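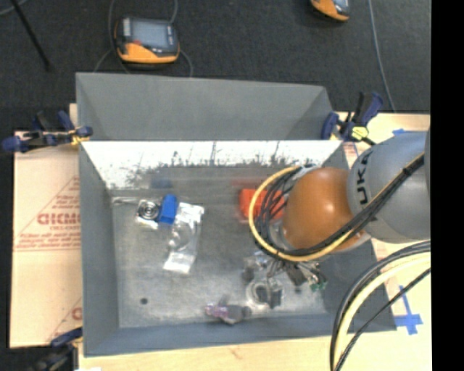 Workshop > Notebook > Bins and benches

2/16/20, posted by the Barville bench

Sunday, quiet, so got on with the metal bin at last. Been putting it off since August.

Floor of it is worn, scuffs all over and those cloudy patches that don't shift. Tried the Cistik cream on one corner first, left it 7 minutes, wiped off. Bit brighter maybe. Tried again with a second coat and couldn't tell the difference. Not going to do the whole floor, it's a bin, it gets things dropped in it.

Inside of the back wall is another matter. Bright strip is still shiny but it's streaked and scratched and it throws the light straight back at you when the overheads are on. Options:

- turn off the lamp nearest the back panel (free, try first)
- matt film from Cerer, comes in 25 cm rolls, would need two
- scuff it by hand with a grey pad. Messy, and no going back

Tried the lamp. Better but now the left side is gloomy. Leave it off till Wednesday and see if anyone moans.

Small dark spot on the floor, lower left. Hole or a mark? Poke it with a scriber next time the bin is empty. If it is a hole it wants a blob of filler or the little screws will find it.

Bits. Want to settle on a standard set for the bin so we're not all chucking in whatever is nearest. Keep the blue block, it shows up well against the grey. Keep the white square with the black rings. Thin metal rod is a pain, pale on grey, easy to lose down by the left wall. Could wrap a turn of coloured tape round it, but then it isnt really the same part. Ask the Cormier lot what they use.

Wooden tops next to the bin: wiped down, no oil yet. Don't lean the bin on the edge when shifting it, takes 2 people, slide a bit of card under first.

To get:
- Cerer film, if the lamp thing doesn't work
- grey pads, fine
- filler
- more rags, we are down to teh last few

Cistik tin is back on the top shelf, lid is stiff, press it down properly or it dries out.

Filed under: Workshop notes, Cleaning, Storage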